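How to check an odd news story before you pass it on
By Myfanwy Jarman, 17/11/2021

You know the sort of story. A man in a town you've never visited rides a lawnmower into a bank, or a swan gets arrested. It's funny, a friend sent it, and there's a photo. I don't believe most of them until I've done the steps below, and I drop more than I keep.

Step 1. Find the first report
Most pages that carry these stories didn't write them. Follow the "as reported by" links back until they stop. Last May I followed one about a stolen hearse through 31 sites and ended at a joke page. If the links go round in a circle, give up there.

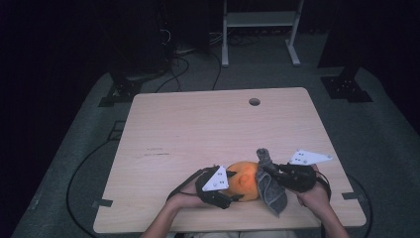
Step 2. Look for a name and a place
A real report has a street, a court or a police force in it. "A local woman" in "a small town" is worth nothing. Search for the place together with the main event and see if the local paper has it. A local paper that missed a naked man in the high street -- well, I doubt it.

Step 3. Check the date
Old stories come back with the year shaved off. Search for one odd phrase in quotation marks, then sort by oldest.

Step 4. Be rude about the photo
Put it through a reverse image search. Use at least 2, as they don't find the same things. A photo that turns up under another headline proves very little about this one, except that somebody was lazy.
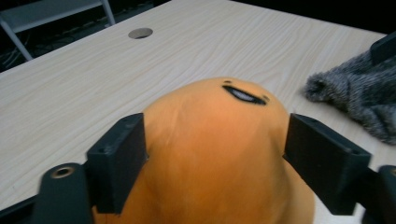
Read the quotes as well. Police officers don't usually talk in puns, and when one does I want to see it on the force's own page. The same goes for "experts" with no employer. And ignore the share count. A story with 123 comments saying "only in our town!" has been checked by none of them, as far as I can tell.

If you still can't settle it, leave it unshared.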